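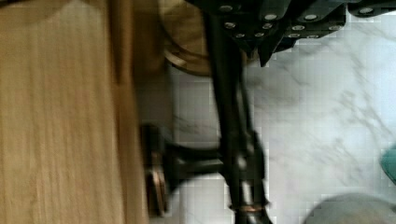 Widemby House, ground floor and shared kitchen
Pre-opening safety check, February
Form 934, comments typed up same day

1. Front entrance
Door closer: OK. Slow but shuts on its own.
Mat: curling at one corner, tape won't hold it. Replace.
Step edge: paint worn, redo before the public are let in.
Outside light: works. Cover full of dead flies, clean.

2. Escape routes
Rear corridor: FAIL on first look, two folding tables leant against the wall. Moved while I was there, so pass, but they'll be back. Needs a proper home for them.
Final exit push bar: OK, bit stiff.
Sign over stairs: lit.
Emergency lights: 30 minute test done. Lobby fitting dropped out before the end. Battery. Order one from Çetinkaya, they did the last lot.

3. Fire equipment
Extinguishers: 5 on plan, 5 on wall. Pins and tags in. The one by the office is hung too high, same comment as last year.
Blanket in kitchen: in its pouch, tapes hang free. OK
Call points: tested the one at the Fleladville Road side only. Panel showed right zone. Rotate next time.

4. Electrics
Fuse board cupboard: locked, key where it should be. Somebody has stored wrapping paper in the bottom. Out please.
Portable heaters: one with no test label. Taken out of use, in office with a note on it.
Sockets in hall: one cracked faceplate left of the stage. Taped over, not good enough, electrician.

5. Kitchen
Hot tap: very hot. Warning sign has gone missing, print another.
Fridge: door seal split at the bottom. Temperature log has gaps, whoever opens up needs to fill it in evry time.
Knives: in drawer, guards on.
Worktops: keep leads off food prep areas, including chopping boards. Comment applies to all hirers, add to the hire sheet.
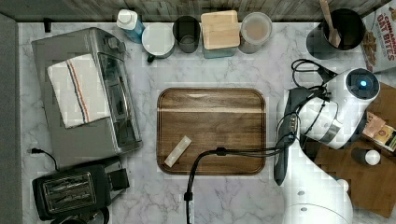 Item 5, worktop. Cable over the board.

Bins: lid broken on the big one.
First aid box: plasters low, eye wash out of date. Restock.

6. Toilets
Pull cord in accessible toilet: tied up again. Untied. Must hang to the floor.
Floor by second basin: slight leak from the trap, bucket under it for now.
Lock on end cubicle: loose screws, tightened.

7. Outside
Gutter at Dilow end: dripping onto path, will freeze. Grit bin half full, top up.
Car park: pothole by the gate bigger than before. Quote for the whole surface was 4,000 so patching only this year.

To do before opening: lobby battery, front mat, tap sign, eye wash. Rest by next check.
Not looked at: loft, no ladder on site. Carry foward.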